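Section 2. Hanging and first use of the Gredura drying line

This section is for the person who will put up the Gredura retractable line, model 2512, inside the house. Please read the full section one time before you take the drill. The outdoor posts are in Section 9 and they need other screws, so do not mix the two bags.

2.1 What you need

From the box: the line case, the wall plate, the hook plate, the bag of screws marked W, the paper template and the small key.

From your own tools: a drill, a pencil, a spirit level, a tape measure, a cross screwdriver and a cloth for the dust.

Note: If you bought the line as part of the Burum laundry set, the paper template is folded inside the lid of the set and not inside the line case.

2.2 Choose the two walls

1. Choose two walls that stand opposite each other. The line must run straight from the case to the hook. It must not touch a door, a lamp or a pipe on the way.

2. Check what the walls are made of. Knock with your hand. A full sound means brick or concrete, and the screws W are correct. A hollow sound means board, and then you must find the wooden stud behind it or ask your dealer for the Psarras board anchors.

3. Check that no water pipe or electric cable goes behind the place of drilling. Look where the sockets and the switches are. Cables often go straight up or straight down from them.

CAUTION: Do not hang the line above a stove, a heater or an open fire. Do not hang it above a socket with plugs in it.

4. Hold the case on the first wall at the height you want and mark this height. Go to the second wall and mark the same height. When you measure, measure from the floor on both sides, but if the floor is old and not flat, use a level or a long string instead.

2.3 Fix the wall plate

1. Put the paper template on the wall with the arrow up. Fasten it with tape.

2. Mark the holes with the pencil through the paper. Take the paper away.

3. Drill the holes to the depth that is printed on the template. Remove the dust from the holes. If dust stays inside, the plug will not go in fully and the plate will move later.

4. Push in the plugs until they are even with the wall.

5. Hold the plate on the wall with the word TOP up, put in the screws and turn them by hand. Tighten the upper screws first and then the lower ones.

6. Hang the case on the plate and press down until you hear a click. Lock it with the small key. Keep the key in a safe place, you need it again for cleaning.

Fix the hook plate on the second wall in the same way. The open side of the hook must look up.

CAUTION: A machine with too much power can break the head of the screw W. Use the hand screwdriver for the last turns.

2.4 Pull out and tension the line

1. Take the ring at the end of the line and walk slowly to the second wall. Do not throw the ring and do not let it jump back into the case.

2. Put the ring on the hook.

3. Pull the loose part of the line down through the cleat under the case and wind it on the cleat, making a figure eight.

4. Press with one finger in the middle of the line. It should go down a little and come back. If it stays down, unwind the cleat and pull again.

Note: A new line becomes longer during the first week. Tension it again after the first few loads. After this it stays as it is.

2.5 Loading the line

Small pieces go near the walls and heavy pieces go near the case, where the line is strongest. The total load must not be more than 20 pounds of wet laundry. Jeans and bath towels are heavier than people believe, so hang them on different days if you are not sure.

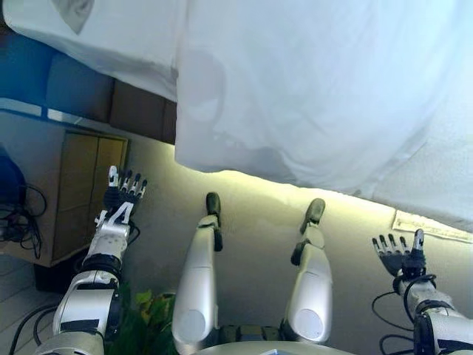 Bed sheets need more care than other laundry. Fold the sheet one time over the line, so that both halves have the same weight, and move the upper fold with your hands until the hem is level. A hem that goes down to one side, as on the white sheet in the photo, means that more cloth is hanging on that side, and the low corner will collect the water and dry last. Pull the fabric back toward the high side and put a clip on each end. Leave a hand of space between the sheet and the wall. On painted walls this is very important, as wet cotton can leave a mark that does not wash away.

Smooth the folds with the flat hand while the sheet is still wet. It is less work than the iron.

For duvet covers, close the buttons first and hang the cover with the opening down. For fitted sheets, put one elastic corner into the other before you hang them.

CAUTION: Never hang from the line with your hands and do not let children do it. The wall plate is made for laundry only.

2.6 Air in the room

Laundry gives much water to the air. Open a window for a short time when you have hung the load, and again when it is half dry. In winter it is better to open the window wide for a few minutes than to leave it a little open all day. If you see water on the inside of the glass, the room needs more air or the load was too large.

The Dunadau clip-on fan can be fixed to a shelf near the line. Point it along the line and not directly at the laundry, or light pieces will slide together.

2.7 Putting the line away

1. Remove all laundry and all clips. A clip that stays on the line will hit the case and can damage the opening.

2. Wipe the line with a damp cloth from the case to the hook. Let it dry.

3. Unwind the cleat.

4. Take the ring from the hook and walk back to the case with the ring in your hand.

Note: If the line stops before it is fully inside, pull it out again by one arm length and let it go in slowly. Do not push it in with a tool. If it stops again at the same place, see Section 9, "Line does not return".

Related items
Gredura replacement line, white
Psarras board anchors, set of 20
Burum laundry set with lid
Dunadau clip-on fan
Gredura outdoor posts, set of 2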